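Storing winter coats - bag them or hang them?

BerylM
Posted Apr 29, 2024
Hello all! It has finally warmed up in Crabtree and I'm ready to put the puffers away until November (fingers crossed). My mother always used vacuum bags and swore by them, but I've read that they ruin the fill. What do you folks do?

ursina_b
Oh, please don't vacuum them, Beryl! I did that to a lovely down coat once and it came out flat as a pancake. Wash, dry it all the way, then a big cotton bag, and leave it room to breathe.
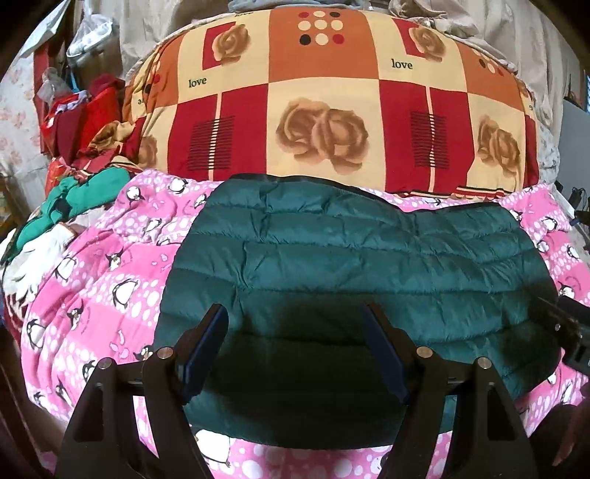
My teal one, on the penguin quilt

TrevF69
I'll disagree, kindly. We have 2 closets for the whole family and I've bagged ours for years - a good shake and a spin in the dryer on low and they puff right back up.

ursina_b
Is yours down or synthetic though, Trevor? I do think it matters.

TrevF69
Synthetic, I'll give you that. Still wouldn't pay over $30 for a cotton bag.

BerylM
An old pillowcase it is, then! Mine's down. Thank you both, you're dears.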